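Notes from the Stirier open day: two arms and a backpack

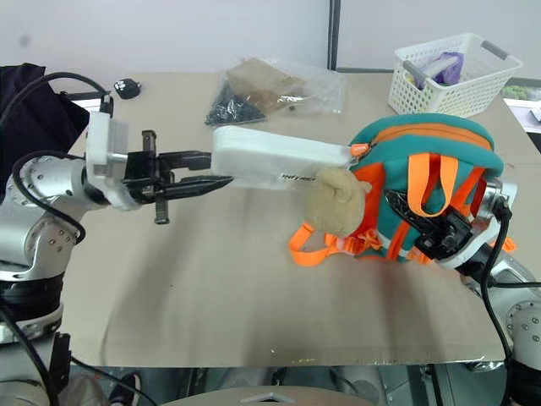
I went to the Stirier open day in November mainly to look at two-arm handling of soft goods, having spent a good part of my working life on the rigid kind. My background is in feeders and pick cells for molded parts, where the part is the same every cycle and the fixture does most of the thinking. Soft goods break both assumptions. The station I stayed at longest had a pair of arms working on a child's backpack, teal with orange trim and a plush bear head on the front. One gripper had the bag clamped low on the front panel. The other was pointed at a long white fuzzy block projecting from the top, fingers open a little, just short of the end of it. I stood there long enough that one of the staff asked if I needed a chair.

Getting there: the lab is in Tandidton, in a unit behind the old Kassa warehouse. The sign faces the wrong way if you come in from the main road. Parking was free. Doors opened at 10 a.m. and the demos ran in blocks, with a talk between them in a side room that had too few seats.

The talk was better than I expected. The speaker put up one slide of results and left it up. Over the trial period they had logged 1289 attempts at bag tasks, all types combined (zip, unzip, insert, remove), and had sorted the failures by cause. The largest single cause was the holding arm. The bag shifts or folds in the grip, the opening ends up somewhere other than where the working arm expects it, and the working arm does a correct motion in the wrong place. Perception errors came second. Dropped objects were well down the list.

That matched what I could see from the rail. A backpack has no good place to hold it. Grip the loop handle and the body swings. Grip the fabric panel and you get a firm hold on a small patch, with everything beyond that patch free to sag. Straps and webbing hang down and drag on the table, which adds a load that changes with every pose. With the bag off the table, any force the working arm applies goes through cloth before it reaches the other gripper. I would have put the bag down and pinned it. I asked about this and was told they had tried it, and that lifting gave the working arm a better approach angle at the cost of stiffness. Fair enough.

The grippers were plain parallel types with long dark fingers. I had expected something with more joints. For pulling a soft block out of a bag, two fingers have an obvious advantage: you can get one of them into a narrow gap. The drawback is contact area. A plush surface compresses, the fingers close further than the model says they should, and the force reading climbs late. On molded parts I set a close position and a force limit and forget about them. On plush, the staff said, they ignore close position almost entirely and watch how the force changes over the last part of the stroke. I wrote that down twice.

Cable routing was the one thing I would complain about. The cables on both arms ran along the outside with a fair amount of slack. On a lab bench this is fine and makes service easy. On a floor, one of those loops would find something to catch within a week. I mentioned it and got the patient nod that I also give visitors.

Cycle time was not advertised. I put a stopwatch on one full run, bag up to bag down, and got 49 seconds. A packing line could not use that. Returns sorting might, where a person currently opens each bag and checks for things left inside, and where the queue can sit overnight. Somebody from Pundosik, which handles returns for a few luggage sellers, was asking questions in that direction, and the answers were careful. They would not quote a success rate on a bag the system had not seen before.

The second demo was folding towels. I have seen folding before and left after 2 towels. The third was a cable insertion cell that did not run while I was there. A card taped to the guard said it was waiting on a part.

Things I want to follow up on:

Whether the holding arm adjusts its grip during the task or commits to one. I asked, and the reply covered planning in general.

How they reset between runs. By hand, I assume, and if so I would like to know how much the starting pose varies.

Finger pad wear on fabric. Ours go shiny on polypropylene after a few months. I have no feel for what nylon and plush do to them.

The handout was 13 pages, and the last four are a parts list with most of the supplier column blank. I will scan the failure table when I get a minute and put it up with the feeder notes. The next open day is in the spring, and they said the insertion cell should be running by then.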